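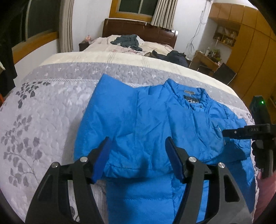
Users of Cilura were asking the same thing all over the support board by breakfast: do we keep our old messages, yes or no? One reader wrote in to us before 7 a.m. to say she runs a small repair shop entirely out of Cilura group chats and found out about the sale from a customer. Fair question, and so far only half an answer.

What we know. Skellska is buying Cilura, the voice and group messaging app, for $315 million. Cash and stock, with most of it cash. Both companies put out short statements overnight, and a longer call with reporters followed this morning. The deal still needs a sign-off from regulators in 2 countries. Skellska wants it closed by October.

Talk of a sale had been going around since July, when Cilura quietly pulled its paid plan from the sign-up page and stopped hiring. The number being passed around back then was a good bit lower. Skellska wouldn't say on the call whether anyone else bid.

Why pay up? Calling, mostly. Skellska sells office software: calendars, shared files, a mail program plenty of people have at work and few would pick for home. Its own calling tool, Mavska, has been out a while and never caught on. Dropped calls, echo, a sign-in screen that asks for your password twice. Cilura's calls hold up on a bad connection and people like it. So the plan is to put Cilura's calling engine inside Mavska and keep the Mavska name for business customers.

The Cilura app stays as is "for the foreseeable future," the company said. Same name, same free tier. No date given past that.

On messages. The statement says existing chats "will remain available to users after closing." Doesn't say for how long, or on whose servers. Asked about it on the call, Skellska said the details would be in a new privacy notice sent out before the deal closes. Asked again, same answer. Group owners can export a chat now from the settings menu, but voice notes don't come with it, only text and photos.
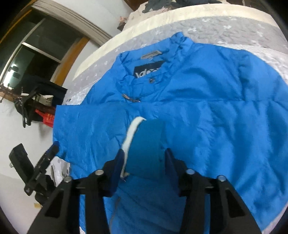
Kashyap users have been through this once already, a commenter on our first post pointed out, and they got an email with a 20 day warning and then a blank login page. Kashyap was the note-taking app Skellska picked up a few years back. It was supposed to stay as is too. It was folded into the file sharing product, the phone version went first and then the website. Skellska brought up Kashyap itself on the call, said it had "learned from that transition" and that Cilura is a much bigger service with its own team.

That team is 98 people. All of them get offers, according to Skellska, and the office stays open where it is. Cilura will run as its own unit and report into the group that makes Mavska. Whether the Mavska people keep their jobs didn't get a clear answer. "We are not announcing any changes today" was the line, and it got used more than once.

Pricing is the other thing. Cilura has never charged regular users and made its money, what there was of it, from the paid plan for larger groups. That plan is gone for new customers. Anyone already paying keeps it until their current term runs out, then gets moved to "a comparable Mavska plan." No prices yet. We asked for them, will update if they come.

Ads? Skellska says no ads in Cilura at launch of the combined service. At launch. Make of that what you want.

For phone makers and carriers the deal might matter more then it does for users. Cilura comes preloaded on a number of cheaper phones, and those contracts carry over to the new owner. Skellska has wanted a spot on phones for years and this gets it one without building anything. A couple of the carriers that bundle Cilura also sell their own calling add-ons, so expect some grumbling when the contracts come up for renewal. None of them had put out a comment when we posted this.

The market didn't love it. Skellska shares slipped at the open and then got most of it back by 11 a.m. Cilura is private, so nothing to see there, though its early backers are plainly doing fine.

A few smaller bits from the call:

The desktop version of Cilura gets an update next month that was planned anyway. Better screen sharing, a fix for the microphone bug.

Cilura accounts will not have to be merged with Skellska accounts. Merging will be optional. Again, no word on how long it stays optional.

Developers who build on Cilura's tools keep access under the current terms until the deal closes. New terms after that, to be published.

Emergency calling is not part of the service now and won't be added as part of the deal.

If regulators ask for more time the closing slips into next year, and Skellska said it has allowed for that. Either side can walk away if it drags on too long, with a fee to be paid, but the amount wasn't disclosed.

More after the afternoon call, which is for investors and usually has the better questons. Send us anything you've had from Cilura support in the meantime, esp. if you're on the paid plan.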